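## Chapitre 5. Saisir, déplacer, poser

Les chapitres précédents traitaient d'un seul bras. On passe maintenant à deux bras qui partagent le même plan de travail. Le fil conducteur est le projet Lemari, mené par les élèves du club de robotique Ullier en vue de la rencontre de novembre. L'énoncé tient en une ligne : une petite boîte, une assiette ronde, et la boîte doit finir dans l'assiette.

La difficulté vient du découpage. Peiyu Fu, responsable du programme de commande, avait d'abord écrit la tâche d'un bloc. Le moindre écart sur la position de la boîte obligeait à tout reprendre. Le groupe a ensuite séparé le mouvement en 3 phases : approche, prise, dépose. 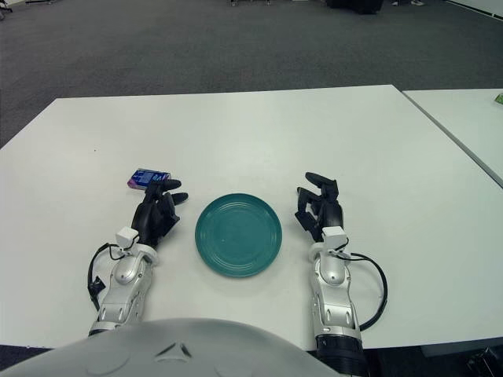 Chaque phase possède une condition d'entrée et une condition de sortie. L'approche commence lorsque l'objet est localisé et s'achève lorsque la main se trouve à la distance voulue. La prise se termine quand l'effort mesuré aux doigts dépasse un seuil. La dépose suppose que l'on connaisse la position de l'assiette, qui sert de repère pour toute la suite.

Le club a enregistré 300 essais, dont 60 ont été réservés à l'évaluation et n'ont jamais servi au réglage. Cette séparation sera justifiée au paragraphe 5.4. Un essai complet durait près de 8 secondes.

Pour l'évaluation, le critère retenu est volontairement simple : la boîte repose sur l'assiette, quelle que soit son orientation. Une boîte posée de biais est donc acceptée. 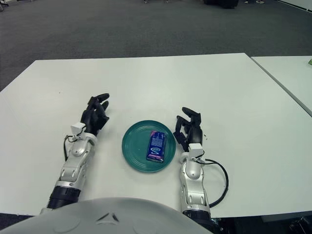
*Crédit photo : Benedita Mota, club Ullier*

Un critère plus strict, portant sur l'angle entre la boîte et le bord de la table, sera introduit au paragraphe 5.6. Il demande une mesure d'orientation que le premier programme ne fournissait pas.

**Notions à connaître avant de commencer**

- repère de la base et repère de la main (chapitre 2) ;
- cinématique inverse d'un bras (chapitre 3) ;
- machine à états (chapitre 4).

### 5.1 Choisir le repère de travail

On place l'origine au centre de l'assiette, l'axe vertical dirigé vers le haut. Les positions des deux mains s'expriment alors dans un même repère.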